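Collecting Tabletop Demonstrations with a Hand-Held Gripper

Project report, Robotics Project Course
Team: Golnar Hashemi, Lamisi Amoah, Akua Baidoo, Saeed Safavi
Advisor: Llinos Watkins
Submitted 10/06/2025

1. Goal

Our team wanted to teach a small arm to clear a table. The arm in our lab is slow to drive by hand, and the two of us who tried it in the spring got very few usable runs. We decided to record demonstrations with a hand-held gripper and use those to train the arm later. The tool, which we named Grelell, carries its own camera above the fingers. This report covers the tool, the recording sessions and the first training run.

2. The tool

Grelell has two printed fingers driven by a trigger. The first set of fingers was smooth and hard. Bottles turned in the grip as soon as the wrist tilted, so Akua redrew the fingers with ribs across the contact face and printed them in a softer filament. The housing plates were printed in white and the new fingers in magenta, mainly so the fingers would be easy to pick out when we labeled frames.

The finished tool weighs 435 grams without the battery. Saeed wrote the recording software, Diltis, which saves the video and the finger opening together. Early versions lost the finger data when the battery ran low. We fixed this in September by saving each run as soon as the trigger was released for good.

3. Recording sessions

We did not want all of our data to come from one lab bench with one lamp over it. Lamisi asked for permission to record at other tables, and we worked in lounge and cafe seating as well as in the lab. The person recording picked up one object, held it for a moment, and set it down in a new spot. Things other than the target were left on the table to make the runs harder.
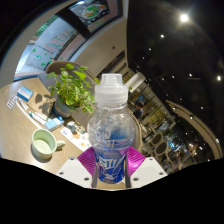
Figure 1. Gripper camera view during a hold, with a water bottle between the ribbed fingers.

Clear bottles gave us the most trouble. The label is easy to find, but the part above it shows whatever is behind the bottle, bent out of shape by the water. Bright ceiling lights and big windows made this worse. We kept these runs in the set anyway -- the arm will have to deal with the same thing.

Each session lasted up to 72 minutes, after which the person holding the tool got tired and the motions became sloppy. We recorded 500 runs in total. Golnar went through them and marked the ones where the object slipped or a hand blocked the view.

4. First training run

We trained on the lab runs first, then on the full set. The model trained on lab runs alone reached for mugs fairly well but often closed the fingers too early on bottles. The model trained on the full set closed later and held better. It still failed on 6 of our test objects, mostly thin ones lying flat.

5. Remaining work

The wrist mount on the arm does not put the camera at quite the same height as on Grelell, and Akua is drawing a new bracket. Saeed wants to add a check to Diltis that warns when the lens is dirty. We also need more runs with thin objects, which Lamisi and Golnar will record next.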